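The Cable Always Wins

My job in November was the dull half of robotics: looking after the arm on the play-kitchen table at Brirnik. Programming it is for other people. I get the cable, the bolts and the ketchup.

Milan Van Leeuwen wrote our checklist in the Mokcombe days. It has 19 items and he regards every one as scripture. Item one is slack. Too little and the wrist sulks, too much and the black cable goes wandering over the crockery and through the chips. 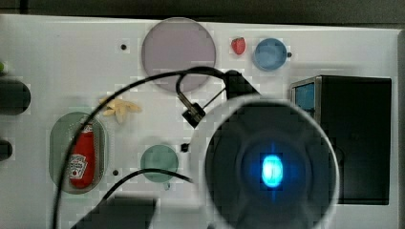
Fingers and felt

The ketchup is my test piece. Felt squashes, which forgives a grip that's set a touch too keen, and it sheds fluff, which forgives nothing. I go over the bolt heads on both fingers with a hex key, then brush out the recesses — an old toothbrush does it.

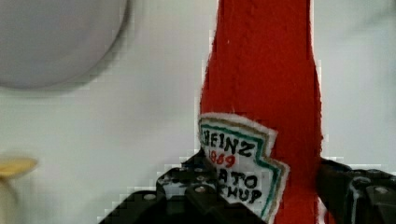 Bolt heads and fluff, at close quarters.

After that comes a grasp from the tabletop, with the bottle lying down and the colander close enough to be a nuisance. I watch the cables more than the fingers. Our log stood at 3,468 grasps when I last looked, and I have two spare cables in the drawer. 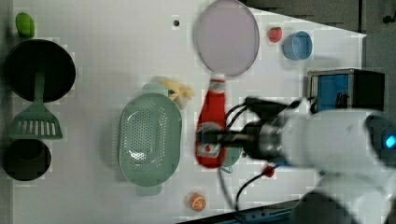

Ketchup, held by the label.

Item two is the camera mount. I'll get to it after tea.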